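Workshop notebook, Gundton bench
Jun 13, 2018
Entry: A. Saxena

Subject: taped hand tools, red/black set. Condition check and tape trial, continued from January.

Starting point. Pak-hei's January list has the red and black pieces down as "taped, ok" with no further detail. That is not enough to decide whether to keep them in the drawer or strip and redo them, so I went through the list again at the bench. Scope is limited to tape, edges and openings. No power to anything today.

Work surface. Moved between the cardboard and the marble-pattern tabletop. The cardboard is easier on the plastic but sheds fiber, and fiber sticks to any tape edge that has lifted. The tabletop wipes clean but its pattern makes it hard to find small scraps of clear tape afterward. Ran a hand over it at the end and found two more than I had seen. Suggest we keep both and stop arguing about it.

The wire rack stays at the side for parts waiting their turn. The yogurt cup is also on the rack. It is part of the packaging shelf test for Triltwood and goes back to that box when they ask for it. Leave it on its side so it does not tip through the bars.

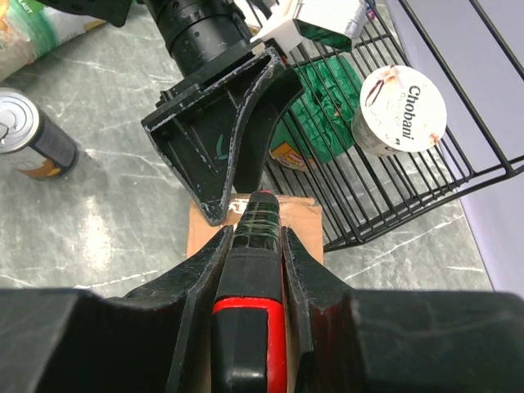

Red and black piece upright over the cardboard, taped tip at the far end. Chobani cup on the rack.

Notes on this view. The black tip is ribbed, and what looks like clear tape goes around it. Ribs are a poor base for tape: contact is on the high points only and there is air in between. I would expect dirt to collect there first. The red stripe around the black face at the near end is a useful reference for orientation, so from now on "near" in these notes means the striped end and "far" means the ribbed tip. Pak-hei had been using "front" and "back," and his front was my back on two lines of the January sheet. Both lines corrected in pencil.

Tape. Stock on the shelf is the Lonby clear, bought for cartons. Adhesion to smooth plastic is acceptable. It has little stretch, so on a tapered part one edge of each turn lies flat and the other edge has to wrinkle. More turns do not fix this. They lock the first wrinkles in and add their own. The Mihăilă sample roll is softer and should follow a taper better, but it is narrow and I have only the one roll. Saving it for a direct comparison.

Trial on offcut tube, straight section, Lonby: pulled by hand with the spring scale hooked under the tape edge. First peel started at 900 g. Repeated on a tapered offcut: would not give a clean reading, edge lifted in steps. Not recording a number for that one. The offcuts are 100 mm each, cut from the same length. 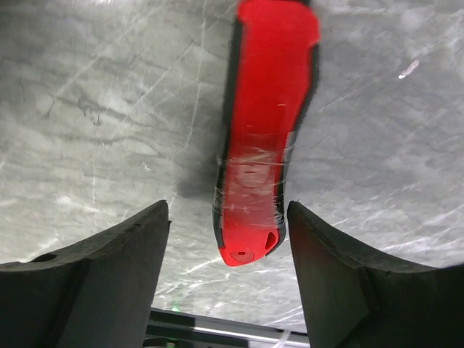 Red body with black rim, clear tape wound around the lower half. Tapered end down.

Points for the record:

Tape band is creased across the width, as expected from the taper. Turn edges show as faint diagonal lines, so the winding was done at an angle. Future wraps: square to the axis, overlap half a width, stop after two layers.

The small oval opening near the tip is below the tape. Keep it that way. Same for the small hole at the very end. If a rewrap creeps down over either one, cut it back with the hooked blade, not the straight one. The straight blade skates on this plastic.

The black rim is a good stop line for trimming on the long side. Do not score it.

Question for Pak-hei: is the tape there for grip, or is it holding something closed? I could not tell from the January sheet and did not want to strip a piece to find out. If grip only, I would remove it and use a sleeve. If it is a closure, the sleeve is no use and we need a proper clip or a band. Please write the answer here and not on the drawer label.

(PHP: not sure either. The note I copied from only said "tape, clear." Will ask Gundton stores. Leave as is until then.)

Open items:
Answer from stores.
Mihăilă roll on the second tapered offcut, same scale, same hook.
Order another 100 blank tags, the current ones smear with the solvent wipe.
Pick the tape scraps off the tabletop before the next person sets anything down on it.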